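小块布料的分类、展平与折叠收纳:课程项目报告

课程:纺织材料应用实践
小组成员:Abelardo Cuadros,Joar Isaksson
提交时间:三月

一、任务来源与范围

服装工艺教室的裁剪台下有三只布料箱,存放历届课程剩余的边角布。箱内布料未分类,取用时一般要整箱翻倒,用完后再塞回。翻倒和回塞造成两个后果:一是布边进一步松散,脱落的纱线缠在其他布片上;二是布片起皱,下次使用前需要重新熨烫。本项目的任务是对其中一箱布料进行清点、分类、展平和折叠,并给出一套后续课程可以沿用的收纳规则。

项目范围限于小块布料。本报告所称小块布料,指能够完整平铺在 900 mm × 400 mm 作业区内的布片。超出该尺寸的布料已移交整幅布架,不在统计之内。皮革、无纺衬和填充棉也不在统计之内。

经清点,符合范围的布片共 128 块。后文的分类与记录均以这 128 块为对象。

二、已有做法

开始之前,我们查看了教室里已有的两种收纳方式。

第一种是按颜色装袋。上一届同学把浅色布和深色布分别装入网袋,袋口系绳。优点是取色方便,缺点是袋内布片相互缠绕,厚薄混放,薄布在底部被压出密集的折痕。深色袋的问题更明显,黑色、深蓝和深灰在袋内难以分辨,使用者仍需逐块取出,拿到窗边比较。

第二种是卷筒收纳,即把布片卷在硬纸芯上,用别针固定。这种方式对长条布有效,对形状不规则的边角布效果差。三角形布片卷起后尖角外露,尖角处的纱线最先脱落。别针还会在轻薄织物上留下针孔。

两种方式都没有处理布边。我们认为布边状态应当作为分类依据之一,否则整理后的布片在下次取用时仍会散纱。

三、材料与工具

3.1 作业面

作业面为普通木桌,铺一层桃橙色底、浅色波点的衬底。衬底颜色的选择经过比较。最初用的是灰色桌垫,深色布片的轮廓尚可辨认,但布边脱出的短纱几乎看不见。改用白色垫面后,深色布轮廓清楚,白色和米色布片又难以辨认。桃橙色对黑、白、蓝、灰四类布都有足够的色差,在箱内唯一不适用的是一组橙色棉布,该组改在灰色桌垫上处理。

波点图案有一个附带作用。布片铺平后,透过布面能否看到波点可以作为遮光性的粗略判断。能清楚看到波点的归为薄料,隐约可见的归为中等,看不到的归为厚料。这个方法不能替代厚度测量,但判断速度快,两人之间的分歧也少。黑色布是例外,较薄的黑色布同样会遮住波点,需要另用手感和垂坠情况确认。

3.2 工具

裁布剪刀一把,纱剪一把,钢尺一把,软尺一把,蒸汽熨斗一台,熨烫垫布一块,划粉两色,不干胶标签若干。收纳容器使用教室原有的 Flaltton 分格盒,格子之间为可拆隔板。标签打印使用办公室的 Holov 标签机。熨斗为教室公用的 Tisetti 型,温度以旋钮分挡,没有数字显示,因此报告中只记录挡位,不记录温度。

3.3 布料来源

箱内布料来源不完全清楚。一部分带有 Kalinowski 布行的纸签,签上写有成分,可以直接采用。其余布片没有标记,成分只能根据外观、手感和熨烫反应推断。推断得到的成分在标签上加问号。我们没有做燃烧法鉴别,教室不允许明火。

四、分类方法

4.1 分类指标

分类时依次记录四项指标:织物结构、厚薄、布边状态、形状。颜色只作为格内排序依据,不作为分类依据。

织物结构分为机织和针织两种。判断方法是轻拉布片的横向和纵向,观察弹性和线圈。机织布裁边后容易散纱,针织布裁边后容易卷边,两者的折叠方法不同,所以放在第一位判断。

厚薄分为三档,方法见 3.1。

布边状态分为完整、轻度散纱、重度散纱三档。完整指有布边织口或已经锁边。轻度散纱指布边有零星短纱伸出,修剪后布边线基本不变。重度散纱指纱线成排脱出,修剪后布片尺寸明显缩小。

形状分为近似矩形、近似三角形和不规则三种。弧形裁片(袖窿、领口裁下的余料)归入不规则。

4.2 分组结果

四项指标全部组合会产生过多类别,实际收纳时无法使用。我们合并了数量很少的组合,最终得到 7 组:

A 组:机织,薄,近似矩形。
B 组:机织,薄,三角形及不规则。
C 组:机织,中厚,近似矩形。
D 组:机织,中厚,三角形及不规则。
E 组:针织,各种厚薄,近似矩形。
F 组:针织,各种厚薄,不规则。
G 组:重度散纱,不分结构和形状。

G 组单独设立的原因是其布边在搬动中会持续脱纱,与其他布片混放时会污染整格。G 组不折叠,平放在带盖的格子里,供练习锁边时优先取用。

D 组布片最多,与裁剪课的习惯有关。裁剪练习多用中厚棉布,排料后的余料大多为三角形和楔形。E 组最少,针织布的矩形余料通常会被同学直接拿走做抹布或试针用。

五、展平与折叠过程

5.1 抖纱与修边

每块布先在作业区外抖动,去掉附着的浮纱,再移到衬底上检查布边。修边只剪已经脱离布面的短纱,不拉扯尚在布面内的纱线。拉扯一根纱会在布面上形成一道抽纱痕,修边的损失反而更大。

三角形布片的尖角需要特别处理。尖角处经纱和纬纱都很短,交织点少,几次翻动后就会松开。我们试过三种处理方法:剪去尖端,点涂锁边液,以及不作处理。剪去尖端后,新的钝角仍会散纱,只是速度较慢。点涂锁边液后尖角变硬,折叠时会顶起外层布面,在浅色布上还会留下痕迹。不作处理的尖角如果折在内侧,取放中的散纱并不严重。最后采用的规则是:尖角一律折入内侧,不剪,不涂。

5.2 提拿位置

提拿位置对展平效果的影响比预想的大。布片从箱内取出时一般是揉皱的,若从中部抓起,四周下垂,放到台面后会形成放射状的褶。若从一条边提起,布片在自重下自然展开,放下后的褶多集中在提拿点附近,方向也比较一致,用手掌向外推一次即可基本铺平。

提拿点应避开散纱处和尖角,选在相对的一侧。对长边较直的三角形布片,提拿点与长边之间要留出距离,以便放下时让长边先接触台面,再依次放下其余部分。布边在提拿点聚拢形成的竖向褶皱,放下后应先处理,再处理其他部位。次序颠倒时,竖向褶会被推到布片中央,需要重新提起。

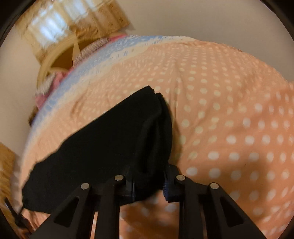 黑色布片在这一步耗时最长。哑光黑色布面反光弱,褶皱只在高处有淡灰色的亮部,低处与平整的布面难以区分。Joar 的做法是把台灯降到接近台面的高度,使光线斜向掠过布面,褶皱的影子随之加长。这样处理后,可以看出布片是单层铺开,还是有一部分折在下面。顶灯直射时,这两种情况很容易混淆,我们在预试阶段曾把一块下层折入的黑色布误记为矩形,复查时才改为三角形。

5.3 熨烫

熨烫只针对展平后仍有明显折痕的布片。带成分签的布片按成分选择挡位。无签布片一律从最低挡开始,在布角试熨后再决定是否提高。深色布从反面熨,并加垫布,防止产生极光。针织布不推熨,只作垂直按压。

熨烫后布片需在台面上停放,待蒸汽散去再折。趁热折叠会把折线定形,展开后很难消除。受台面面积限制,作业区同一时间只能停放少量布片,这一步成为整个流程的瓶颈。后来我们在椅背上搭放已熨好的矩形布片,瓶颈有所缓解。三角形布片不能搭放,斜丝方向会在自重下拉长。

5.4 折叠

矩形布片采用三折加对折。先沿长度方向折成三层,再横向对折,折口朝上插入格内。折口朝上时,从上方能直接看到颜色和织纹,不必取出。

三角形布片分为两步。第一步以最长边为底,把对面的尖角折到底边,得到近似梯形;第二步把左右两端向中间折,得到近似矩形。尖角经第一步已被压在内侧,与 5.1 的规则一致。长边为斜丝的三角形布片在第一步时容易被拉长,折的时候用钢尺压住底边。

不规则布片不强求外形统一,只要求折后能放入格内,且弧边在内。

针织布片采用卷法,不用折法。针织布的裁边本身有卷曲倾向,顺着卷曲方向卷起后不易弹开。E 组布片卷后横放,F 组布片卷后外形粗细不均,竖放更稳。

六、标签与格位

每格外侧贴一张组标签,写明组号、结构、厚薄和折法。每块布不单独贴标签,理由是不干胶会在绒面和薄布上留胶。带有 Kalinowski 纸签的布片保留原签,折在最外层。推断成分的布片在格前插一张卡片,卡片上按颜色列出推断结果。

格位的排列以取用频率为序。C 组和 D 组放在最靠近裁剪台的一侧,A 组和 B 组居中,针织布在外侧,G 组在最下层。第一版排列把 G 组放在最上层,考虑的是方便取用,试用后发现每次开盖都有散纱落入下面的格子,因此调换。

分格盒的隔板原为等距。厚布折后体积较大,等距隔板使 D 组格子过满,A 组格子过空。过满时布片取出会带出相邻布片,过空时布片倒伏,折口不再朝上。第二版按各组实际厚度调整了隔板位置,每格保留能插入一只手掌的余量。

七、试用与检查

整理完成后,收纳盒在裁剪课和缝制课上试用。试用期间不限制取用,只要求归还时放回原组。我们在每次课后检查三项:放错组的布片、倒伏的布片、格底的散纱。

放错组的情况主要发生在 B 组和 D 组之间。两组的形状相同,只有厚薄不同,归还者手边没有比较样,容易判断错误。解决办法是在两格前各固定一块样布,供用手触摸比较。加样布后,B、D 两组之间的错放减少,但没有消除。

黑色布的错放比例高于其他颜色。原因与 3.1 所述一致:透光法对黑色布不可靠。我们在组标签上补充了一条说明,要求黑色布用手感判断。

倒伏集中在 A 组。薄布折后缺乏支撑,格内取走几块后其余的就会倒下。我们试过在格内加入一张竖立的卡纸作为背板,倒伏有所减少,但卡纸本身会被误当作废纸丢弃,试用期内补过两次。

格底散纱在 G 组最多,属于预期之内。其他组的散纱量明显低于整理前的箱底。由于整理前没有称量散纱,这里只能给出目测结论,无法量化。

八、误差与不足

第一,厚薄判断依赖目测和手感,没有使用测厚仪。两名成员对中等和厚料的界线理解不完全一致,Abelardo 偏向把牛仔布余料全部归为厚料,Joar 认为其中洗水较重的应归为中等。最后把两档合并为中厚,分歧随之消失,但分类精度也降低了。

第二,布边状态的三档界线是描述性的。轻度与重度散纱之间存在过渡情况,我们的处理是有疑问时归入 G 组。G 组因此偏大,其中一部分布片修边后完全可以回到 B 组或 D 组。

第三,成分推断没有验证。熨烫时有一块标为棉的无签布片在低挡即出现收缩,应为化纤混纺,该布片已改签。其余推断成分的布片可能存在同类错误。

第四,折叠方法只在本箱布料上试过。另外两箱含有较多绒布和复合面料,绒布折叠后会产生压痕,三折法未必适用。

第五,试用者都是同一年级的同学,多数听我们讲解过规则。没有听过讲解的人只看标签能否正确归还,目前没有数据。

九、后续安排

其余两箱由下一组同学接手,分组和折法可以直接沿用,绒布建议另设一组,平放或悬挂。衬底、样布和隔板位置图随收纳盒一并移交。位置图上的尺寸是按本箱布料的厚度标注的,换箱后需要重新量。

锁边练习所用布片今后从 G 组领取,锁边后按厚薄和形状归入 A 至 D 组,针织布归入 E 组或 F 组。归入前需再修一次线头。课程负责教师已同意把这一步写入缝制课的课后整理要求。

附:操作顺序(贴于分格盒盖内侧)

取布,抖去浮纱。
平铺,检查布边,剪去已脱离的短纱。
从布边提起,避开尖角和散纱处,长边先放下。
黑色布用斜光检查有无下层折入。
需要时熨烫,停放后再折。
机织布折,针织布卷,尖角和弧边在内。
对照组标签和样布放入格内,折口朝上。
散纱严重的放入 G 组,不折,盖好盒盖。

分工:分类指标、展平试验和第二至第五节由 Joar Isaksson 完成;格位设计、试用记录和其余各节由 Abelardo Cuadros 完成。清点由两人共同进行,各清点一遍,结果不一致时重新清点。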